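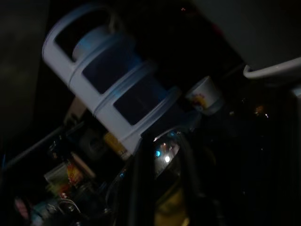
2 min read

Search this forum Go

Paper cups at the office – worth switching?
Posted by dripless, 17 March 2026

Our office goes thru 800 paper cups a month. The small white ones mostly. Boss wants to cut that, I got handed the job. Looking at Tidlow mugs for everybody vs just buying cheaper cups from Praleck. Anyone done this? Need to order soon.

mossbank2
Did mugs last July. Sink was a disaster inside a week. No dishwasher = don't bother.

kettle_off
Disagree. We have no dishwasher and it's fine. Everyone washes their own. 5 people tho, so maybe not the same thing.

mossbank2
5 people isn't an office, it's a carpool. Try it with a whole floor.

dripless
We do have a dishwasher. Small one, runs at night. Holds maybe half of what we'd need.

hallwaybob
Skip the Praleck cups. Seams let go if you leave coffee in them over lunch. Vermeulen ones hold up better, come in sleeves, we get 300 at a time and they last us a good while. Cost more – but people stop double cupping so you use less.

kettle_off
So your fix for too many paper cups is more paper cups

hallwaybob
Better ones. Read it again.

tallsleeve
We kept paper for visitors only and put them in a cabinet. Not locked, just out of sight. Staff bring a mug from home. Order dropped by a lot the first month, then crept back up when people found the cabinet lol

mossbank2
See. Always creeps back.

dripless
Cabinet idea is good, might do that plus a few mugs. Does the Tidlow glaze chip? Reviews are all over teh place.

tallsleeve
Mine has 2 chips on the rim, still use it. Tritolik has a plain steel one if you want something that wont chip. Gets hot to hold.

dripless
ok asking Tritolik for a quote, will post the price when I get it

Contact us | Copyright 2026 | Back to top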